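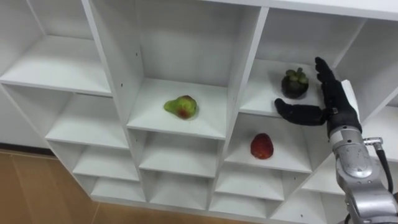 Figure 4. Pear, mangosteen and a small red fruit, each in a separate cubby of the white unit.

4. Open Cubbies as a Place for Fruit

4.1 Why one fruit to a cubby

Most of the homes we visited in Dromden keep fruit in a bowl. A bowl is pretty and takes up little room, but the fruit at the bottom gets forgotten, and the soft kinds end up under the hard kinds. We wanted to see what people would do with a piece of furniture they already like and mostly use for books, shoes and toys: the plain white grid shelf with open squares.

What we found delighted us. Given an open grid and a mixed basket of fruit, people spread out. They did not fill the first square and move on to the next. They gave the pear a square, then the mangosteen a square, and stood back to look (one person clapped!). The layout in Figure 4 is of this kind. Color does a lot of the work against white boards. The mangosteen is close to black with a green crown on top, the pear is yellow-green with a reddish-brown blush, and the red fruit stands out strongly even though it is the smallest of the three.

The study ran in 17 households, and we logged 246 placements in all. A placement means one fruit put down on one shelf board and let go. Moving a fruit within its own square, for instance turning a pear so that it stopped rolling, was not logged as a new one. In 85 of the placements the person chose a square right next to one that already held fruit. We had expected far more. People seem to enjoy the gaps, and several told us that the empty squares made the full ones look better.

Pears deserve a paragraph to themselves. A pear will not stand up reliably on a smooth board, and nearly everyone discovered this within a minute or so of starting. Laying it on its side is the obvious answer, and then comes the question of which way the neck should point. We recorded this because participants kept bringing it up. Some turned all the necks the same way, and one household had a firm house rule, neck toward the window, that was older than our study and applied to squash as well. Mangosteens raise no such questions. They sit flat with the crown up, and they were the favorite fruit to handle in every session where we had them.

Depth matters more than we guessed when we planned the trials. A fruit set near the back wall of a deep square is easy to see when you face the unit, but it can drop out of view when you look down over the top panel, which is how a tall adult often meets a low shelf. In the layout shown next, the mangosteen sits toward the back of its cubby, while the strawberry below it lies near the center of its shelf. The view is from above and at an angle.
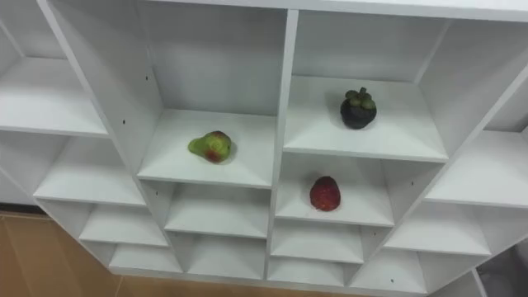
4.2 Emptying the shelf into a basket

Filling a shelf is half of the story. Fruit gets eaten, or moved to the kitchen, or cleared so the boards can be wiped. For this part we handed out small baskets with handles, bought at the Mivovano market, and asked people to clear the shelf in any order they liked.

The order turned out to be wonderfully personal. Some worked from the top row down. Others took the biggest fruit first to make a base in the basket, which makes good sense if you have ever carried strawberries home under a pear. In eight households the strawberry was always left until the end, and it was the fruit people picked up most gently.

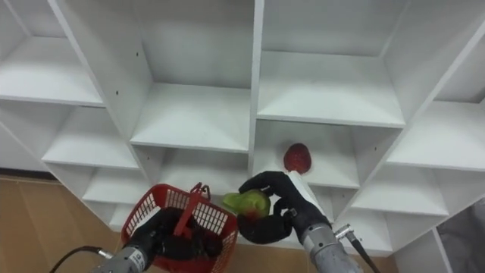

Figure 5. One strawberry on the shelving, and a red lattice-sided basket with its handle raised.

A folding handle is a small thing, but it came up again and again. With the handle up, a basket is easy to carry and a little awkward to fill, and people reached around it or tipped the basket toward the shelf. With the handle down, filling is simple and carrying takes two hands. We would love to see a follow-up on handles alone. The open mesh was popular for another reason: you can tell at a glance whether anything is in there.

Participants also talked about the bare unit. One household, testing the same layout beside a tall Říha cupboard, said they had started leaving the grid empty overnight and filling it again at breakfast. They liked looking at the clean boards. The view below takes in several rows of empty squares, down to the floor line.

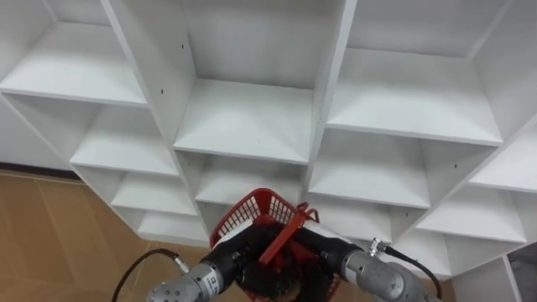
Memley Home Storage Study, Dromden
Section text revised 23 Jul 2018

4.3 Notes on the unit

Anyone repeating these trials should look closely at the boards before starting. The white panels have a few small holes in the dividers. They made no difference to where fruit was placed, but younger participants found them at once and wanted to know what they were for. We suggest answering the question before the first placement, or the session will stop for it later.

The floor is worth a thought too. Ours was light brown with faint seams, and a dropped pear was easy to spot on it. On a dark or patterned floor a mangosteen could be lost for quite a while.

We did not test ripening. The sessions were short, and the January sessions were held in cooler rooms than the later ones, so any comparison of how the fruit kept would be weak. The next section takes up the same grid with vegetables, beginning with onions, which roll even better than pears.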